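The alarm in the Mostville shopping centre

I was in the Mostville centre in June when it was evacuated, and as a few people have asked me about it I thought I would write it down while I still remember the order of things.

It was ten past four. I had gone in to return a pair of walking shoes to Frerichs on the upper floor and was third in the queue. The alarm started as two short tones and then a recorded voice, which said there was an incident and would everyone please leave by the nearest exit. It didn't say fire. The woman at the till looked at her colleague, her colleague shrugged, and they carried on with the refund they were doing. I think it was the third repeat of the message before anyone moved.

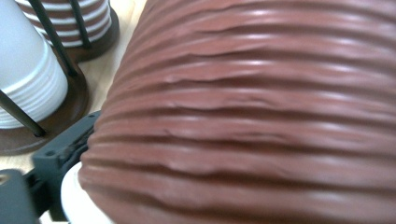
The escalators had been stopped, so everyone from the upper floor went down the stairs beside Gusix. Those stairs are narrow and turn twice. A man with a double pushchair was stuck at the top until two lads picked up the front end for him. There was no shoving. People were mostly annoyed, and a fair few still had baskets on their arms.

Outside we were sent to the far side of the car park, by the recycling bins. A security guard with a loudhailer told us to keep back from the glass. Two police cars were already there and a third came while we stood about, followed by a fire engine that parked across the exit and so shut in everybody who had thought they would just drive home.

The rumours started at once. I heard gas leak, I heard robbery, and one chap was certain there had been a man with a knife in the food hall, though he had been in the bank at the time. My neighbour's son rang to ask if I was all right because he had read online that shots had been fired. They had not.

What had happened, according to the notice the centre put up afterwards, was that a suitcase had been left next to the cash machines on the ground floor. Somebody reported it, the staff could not find an owner, and the police decided to clear the building while they looked at it. It had clothes in it. The owner had gone to catch the 177 bus and left it behind. He came back for it himself a bit before six and spent a while talking to two officers by the doors.

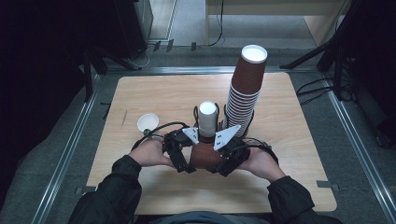

The notice says 397 people were counted out. I don't know how you count people out of six exits, and the Hilard paper gave it as 387, so one of them has it wrong. Nobody was hurt apart from an elderly lady who turned her ankle on the kerb and was seen to by the ambulance crew.

We were let back in at half past six. By then most had gone, on foot or by bus, and the shops on the upper floor stayed shut for the night. My car was in the row behind the fire engine. It took me 37 minutes to get from there to the main road.

I wrote to the centre to say two things. The stairs by Gusix need someone standing at the top when the escalators are off, and the recorded message ought to say plainly that you must go now. I had a reply from a Mattes Voß in the management office, who thanked me and said the message was due to be re-recorded. He did not mention the stairs. I have written again.

I took the shoes back the following week and got the full refund.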